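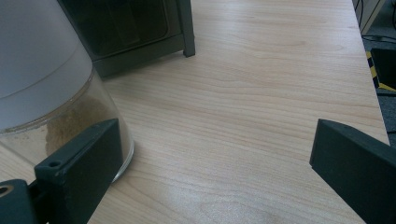
4. Finding a Place for the Grinder and Getting Through the First Week

You have unpacked the Pallora, read the warranty card (or put it in the drawer with the others), and would now like some coffee. Sections 4.1 to 4.4 stand between you and it. They are short.

4.1 Choosing a spot

1. Pick a flat, level surface. A table is fine. A table with one short leg is fine for soup but will make the grinder walk, slowly, toward whichever edge is closest to the cat.

2. Clear the surface and wipe it. The feet grip by suction and will hold on to a clean tabletop. They will not hold on to crumbs.

3. Leave a hand's width between the grinder and any oven, toaster or microwave next to it. Beans go stale faster in the warm, and the hopper is not improved by being steamed each time you reheat soup.

4. Route the cord behind the grinder and away from the table edge. If it does not reach the outlet, move the grinder. Do not move the outlet.

Note: Wood and wood-look tops both pass vibration along quite cheerfully. If your table hums, put the cork mat from the accessory bag under the base. If it still hums, check whether it hums with the grinder unplugged. Teresa Ó Gríofa in our service department has taken several calls about refrigerators.

4.2 Filling and setting

1. Check that the grinder is switched off and the dial reads 0.

2. Lift off the hopper lid by pulling straight up. It does not unscrew. The arrow on the lid is for lining it up when it goes back on, and we apologize for how much it looks like an instruction to unscrew it.

3. Pour in up to 300 grams of whole beans. The hopper will physically accept more, in the way a suitcase will.

4. Replace the lid with the arrow facing front. You should feel a click. The grinder will not start without the click, no matter what you say to it.

5. Slide the clear grounds cup in until it touches the back plate.

6. Turn the dial to your setting. For drip machines, start in the middle and adjust from there. For espresso, go finer in single steps, grinding a few beans between each step.

CAUTION: Never turn the dial finer while the burrs are full and stopped. This packs them solid, and the repair is in Section 9, where you do not want to be.

CAUTION: Whole beans only. No sugar, no rice, no flavored beans with a sticky coating. Pepper works very well once, after which you own a pepper grinder.

4.3 The first grind

1. Plug in the grinder and press the front button. Let it run for 2 seconds, then stop and look in the cup.

2. Throw the first cupful away. It has picked up a trace of the oil used at the factory. It smells wonderful and tastes like a bicycle.

3. Grind your real dose. The motor gets louder as the hopper empties, then suddenly higher pitched. The high pitch means you are out of beans and should let go of the button.

4. Wait a moment before pulling out the cup. Grounds keep dropping from the chute after the motor stops, and they are aiming for your table.

Note: The motor has a thermal cutout. If the grinder stops in the middle of a large batch, unplug it, leave it alone until it has cooled, and try again. Pressing the button harder has been tested extensively by our customers and makes no difference.

4.4 Brown stuff on the walls

This is the most common question we get, so it has its own section.

Ground coffee clings to the inside of a clear container. Dry grounds carry a static charge, and they clump in the corners and climb the sides. You will see more of it in October, when the heating comes on and the air dries out, and more of it with dark roasts at any time of year. It is not a fault. Clear walls simply make it your business in a way that the old steel cup did not.

To reduce it:

1. Wet the handle of a teaspoon, shake it off, and stir it once through the beans before you load them. One drop is plenty.

2. After grinding, tap the cup twice on a folded dish towel. Do not tap it on the bare table. The cup can take it; the table may not, and the people asleep upstairs certainly will not.

3. Brush what is left down the wall with the small brush supplied. If you have lost the brush, a clean, dry pastry brush does the same job. The order code for a new one is 108.

4. Once a week, empty the cup, wash it by hand in warm soapy water, and dry it completely. Damp grounds set like mortar.

CAUTION: Do not put the cup in the dishwasher. It will survive, but it comes out cloudy, and you will write to us about it.

CAUTION: Unplug the grinder before reaching into the chute with a brush, a finger or anything else you would like to keep.

If grounds are collecting above the fill line, or on the outside of the cup, the chute seal is probably upside down. Pull it out, turn it so the lip faces the burrs, and press it back in all around. Annatjie Magagula, who drew the diagrams for this manual, has put it the right way up in Figure 7. It was the wrong way up in the previous edition, so please recycle that one.

Continue to Section 5 for grind settings by brewing method.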